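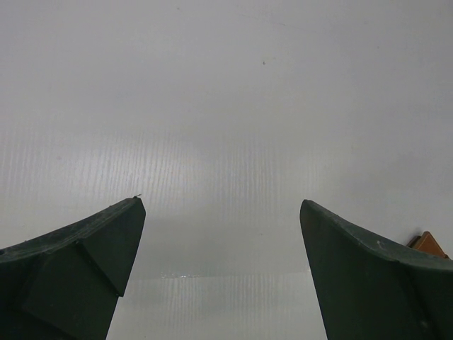

Grorley Messebau · Abteilung Plattenlager und Tischaufbau

Abschnitt 4: Hohlkammerplatte als Arbeitsfläche auflegen

Die weiße Hohlkammerplatte aus dem Tradley-Sortiment ist ein geduldiges Material. Sie verzeiht fast alles, außer Knicken, Lösungsmitteln und Kollegen, die ihren Kaffee darauf abstellen und danach behaupten, der Ring sei schon da gewesen.

Benötigt werden das Tischgestell Moluswood, eine Platte (Bestellnummer 754), doppelseitiges Klebeband und ein fusselfreies Tuch. Das Hemd, das Sie gerade tragen, gilt nicht als fusselfreies Tuch.

1. Gestell ausrichten und Füße festdrehen. Wackelt es jetzt, wackelt es später auch.

2. Auflage abwischen. Ein einzelner Krümel unter der Platte zeichnet sich ab und wird Ihnen wochenlang zuzwinkern.

3. Platte so auflegen, dass die Stege von vorn nach hinten laufen. Die Stege erkennen Sie als feine, parallele Linien. Wer sie nicht sieht, geht in die Hocke und schaut flach gegen das Licht. Je nach Blickwinkel verschwinden sie stellenweise, die Platte ist deshalb nicht defekt.

Hinweis: Bitte keine Reklamation wegen Streifen. Die Streifen sind die Platte.

4. Klebeband an den langen Kanten anbringen, Schutzfolie abziehen, Platte andrücken. Das geht zu zweit deutlich besser. Allein geht es auch, dann aber meistens schief.

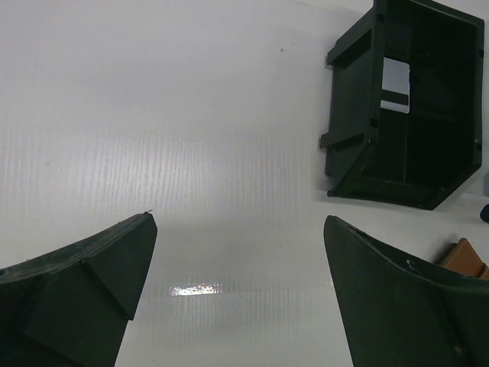

5. Deckenlicht einschalten und die Fläche auf Glanzstellen prüfen. Ein kleiner heller Fleck ist normal und wandert mit, wenn Sie den Kopf bewegen. Bleibt er stehen, ist es Kleber.

6. Dunkle Punkte mit dem feuchten Tuch abtupfen. Nicht kratzen, auch nicht mit dem Fingernagel, auch nicht nur ganz kurz.

Achtung: Die Kanten sind offen. Reinigungswasser läuft in die Kammern und bleibt dort, bis jemand den Tisch kippt. Erfahrungsgemäß in Richtung der eigenen Schuhe.

Achtung: Platte nicht als Schneidunterlage verwenden. Dafür gibt es die Matte Xie, Bestellnummer 162, die seit April in jedem Wagen liegt und dort erstaunlich ungestört bleibt.

Lagerung: Ersatzplatten liegend stapeln, bis zu 1000 mm hoch. Hochkant angelehnte Platten biegen sich durch und lassen sich auch durch gutes Zureden kaum wieder gerade bekommen.

Weiter mit Abschnitt 5: Kantenschutz.

Stand: 28. Okt. 2022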